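Price House Residents – October house meeting
Minutes

Started 7:05 pm in the front lounge. Bláthnaid Corrigan in the chair and taking notes. Apologies received from the two residents on late shift. September minutes agreed with one correction: the dryer repair was billed to the house, not to room 3.

1. Bedrooms and laundry

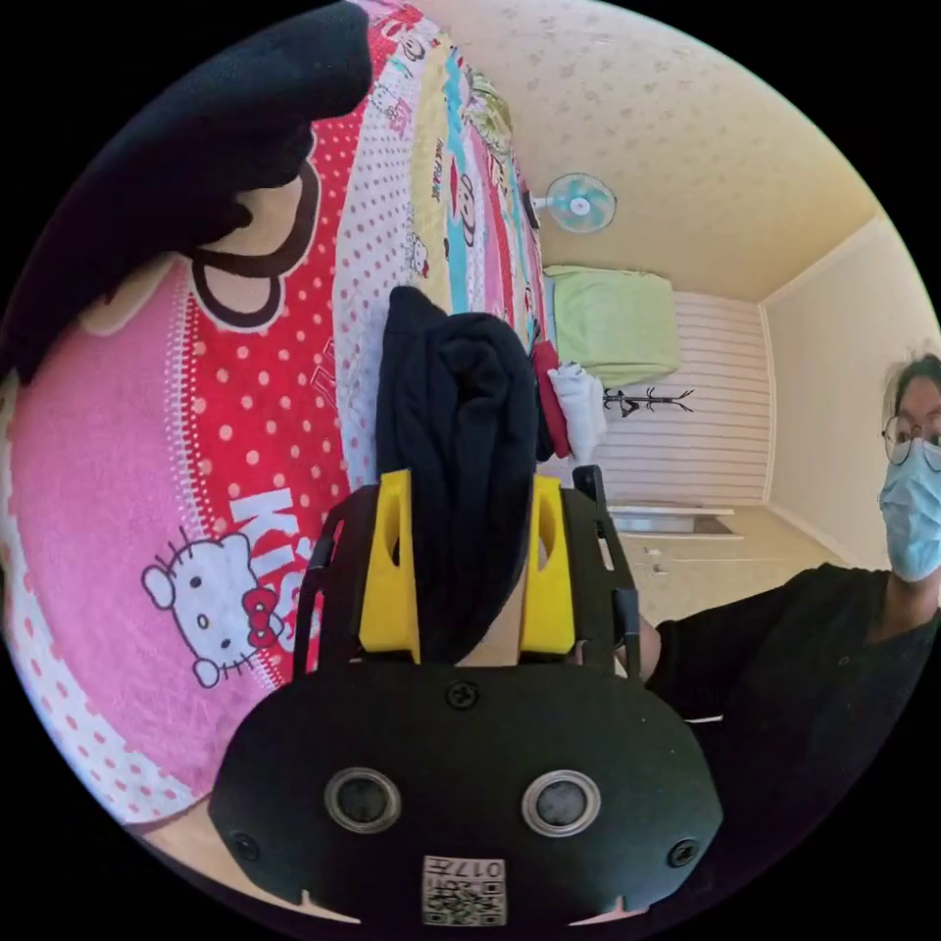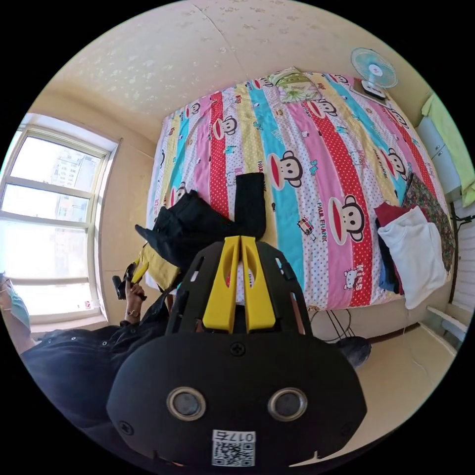 Black clothing and the Hello Kitty bedspread, upstairs bedroom.

Bláthnaid went over the folding and bed-making routine again. Clothes are to be folded on the bed, one item at a time, and put away before the next load comes up. Dark clothes get washed on their own. There was a complaint that black items had left marks on a light towel in the shared wash. Agreed that anyone who mixes loads rewashes the lot.

The patterned bedspread was discussed. One resident asked if the upstairs beds could all have plain covers so they match. Others liked the Paul Frank monkeys and did not want money spent on replacing something in good order. Bedspread stays. Plain covers can be looked at when the next one wears out.

Pillowcases: the green and white floral one stays with the same bed. Two spare white pillowcases are still missing from the hall closet. Please check your own drawers.

Clothes left on a bed at changeover will be folded and put on the chair, not in the closet. Trousers to be folded along the leg seam, then in half. There was some back and forth about hangers – no decision, people can do as they like in their own rooms.

2. Laundry supplies

The Faneo detergent is nearly out and the last box caked in the damp. Modach comes in a tub with a lid and costs a little more. Agreed to try one tub and keep it on the shelf above the washer. Bláthnaid to buy it and put the receipt in the folder.

3. Closet shelving

Datolari sent a quote for shelves in the upstairs hall closet, reference 3142. It covers three shelves and fitting but leaves out painting. The middle shelf needs to be deep enough for comforters, which are now being pushed in on top of the towels. Bláthnaid to ask for the depth in writing before anyone signs. Carried over to next meeting.

4. Quiet hours

Washer not to be started after 9:30 pm. The dryer can finish a load already running. The rooms over the laundry have asked for this twice now.

5. Other business

Lost sock basket will be emptied at the end of the month. Take what is yours before then.
The upstairs vacuum has a split hose – tape for now, new hose to be priced.
Window latch on the landing still sticks. On the repair list.

Closed 8:10 pm. Next meeting in November, same room, time to go up on the hall board.

Price House Residents | Contact: house office, ground floor | © Price House | Back to top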